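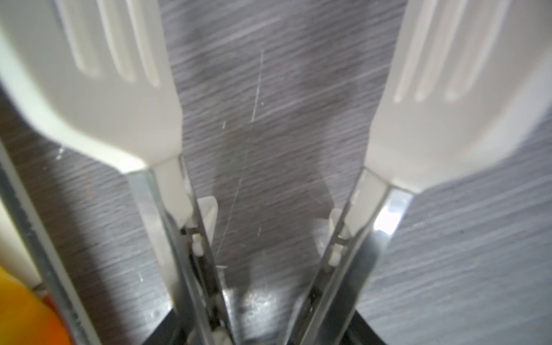

Rafsan Munasinghe pregunta, en los comentarios de la entrega anterior, si de verdad hace falta una pinza con muñeca y cámara para guardar cucharas en un cajón, y si no saldría más barato educar a los de casa. Saldría más barato, Rafsan. Lo intentamos durante años y los tenedores siguen apareciendo entre los cuchillos.

Seguimos, pues, con los trucos del taller compartido para quien esté montando un brazo en casa y quiera que agarre algo más que aire. Esta vez toca la parte de delante: dedos, almohadillas, mesa y cables. Del control hablaremos cuando el nuestro deje de darnos vergüenza.

Las almohadillas

Los dedos de metal son muy bonitos y resbalan como un jabón. Lo que toca el objeto tiene que ser otra cosa, y las nervaduras ayudan: tres resaltes anchos con su surco entre medias van mejor que una cara lisa, y mejor también que las doce rayitas finas que dibujó un servidor la primera vez, convencido de que más era más. Las doce rayitas se llenaron de pelusa y de harina en una tarde.

Si las imprimís, poned las nervaduras a lo largo del dedo y redondead las puntas. Una punta en ángulo vivo engancha el borde de los paños de cocina y luego no los suelta, por mucho que se le ordene.

Para limpiarlas, cepillo de dientes viejo, agua tibia y una gota de lavavajillas. Nada de acetona. Tomoyo Hosoda usó acetona y obtuvo dos esculturas.

Un poco de polvo de talco en una almohadilla recién lavada le quita el agarre durante días. Lo digo porque en algún foro lo recomiendan para que no se pegue.

Pasadores y pestañas

Cada almohadilla se sujeta a su carril con piezas pequeñas, y las piezas pequeñas viven para caerse. Antes de desmontar nada, poned debajo un paño claro y de rizo. El pasador cae, se queda donde cae y se ve. En una mesa oscura con veta rebotaría hasta el fondo del armario de las pinturas, donde ya hay una colonia.

Los pasadores entran con los dedos o con unas pinzas de depilar. Si hace falta martillo, está torcido el agujero. Pasad una broca del mismo diámetro a mano, sin taladro, dándole vueltas como quien muele pimienta.

Imprimid repuestos ahora, no el día que se rompa uno. Nosotros hicimos 16 de golpe y los metimos en un bote de especias de Prutov que todavía huele a comino. Quedan menos.

Una marca de rotulador en la cara interior distingue la almohadilla izquierda de la derecha. Parecen iguales y no lo son, sobre todo a las once de la noche.

Los carriles

El acero pulido refleja. A simple vista es elegante; a la cámara de la muñeca le parece una linterna. Antes de pelearos con la exposición y con los ajustes que vienen después de la exposición, moved la lámpara. Una luz de lado, con un papel de horno delante a modo de difusor, arregla casi todo. El papel, lejos de la bombilla si es de las que calientan.

Si el brillo persiste, una tira de cinta mate en la cara de arriba. La cinta de carrocero vale para probar y se despega con dignidad; la aislante deja pegamento, y el pegamento recoge todo lo que hay en el aire de un taller, que es bastante.

Una gota de aceite de máquina de coser en las articulaciones, repartida con un palillo. Una gota. La botella de Nukovska trae un pitorro que suelta cinco, así que echadla primero en un tapón y mojad el palillo ahí. El aceite de oliva no sirve, y la pregunta llega todos los meses.

La mesa

Trabajad sobre una superficie que no os duela rayar. La pinza baja de más alguna vez, y lo hace siempre el día en que el tablero es el bueno del comedor. Huệ Cao disimula los arañazos claros en madera oscura con media nuez frotada en el sentido de la veta. En laminado la nuez no hace nada, salvo dejarlo todo con olor a nuez; para eso están los rotuladores de retoque.

La veta marcada despista a algunos programas de visión, que ven bordes donde solo hay dibujo. Un mantel individual liso y de un solo color debajo de la zona de trabajo nos ahorró un fin de semana de maldecir al software. Que no sea de plástico brillante, o volvemos al capítulo de la linterna.

Y una cosa que parece tontería: limpiad las migas. Una mota blanca sobre fondo oscuro es un objeto muy interesante para una máquina que no tiene otra cosa que mirar. La nuestra intentó recoger un grano de sal con mucho empeño.

Los cables

Bridas, las justas, y sin apretar. El cable tiene que poder dar la vuelta entera a la muñeca con algo de holgura, y la holgura se mide moviendo el brazo a mano, apagado, hasta los dos extremos. Si se tensa antes de llegar, faltan unos centímetros. Mejor velcro que brida mientras el montaje siga cambiando, es decir, siempre.

Etiquetad los dos extremos de cada cable. Mayu Tanabe usa los cierres de las bolsas de pan, que son gratis y se escriben bien con bolígrafo. Yo usaba la memoria.

Primeras pruebas de agarre

Empezad con una esponja seca. Perdona la fuerza excesiva, no rueda y no se ofende. Después, un corcho, una cuchara de palo y un vaso de yogur vacío. El huevo lo quiere probar todo el mundo el primer día; dejadlo cocido, al menos.

Para tantear la fuerza sin instrumentos caros, cerrad la pinza despacio sobre la esponja apoyada de canto en una báscula de cocina no sirve, por si a alguien se le ocurre: la báscula mide hacia abajo y la pinza aprieta de lado. Lo probé con una Uchida y sacó unos 900 gramos de puro ruido. Va mejor colgar peso de lo agarrado, una bolsa con arroz que se va llenando a cucharadas, y apuntar cuándo resbala. Ponedle un barreño debajo.

Con el brazo encendido, las manos fuera y el botón de parada al alcance de quien mira, no de quien está debajo de la mesa buscando un pasador.

El próximo domingo abrimos el taller por la tarde, y Sachiko Kawaguchi trae su juego de limas para quien necesite repasar agujeros. Traed vuestras propias bridas, que las comunes se acabaron en octubre.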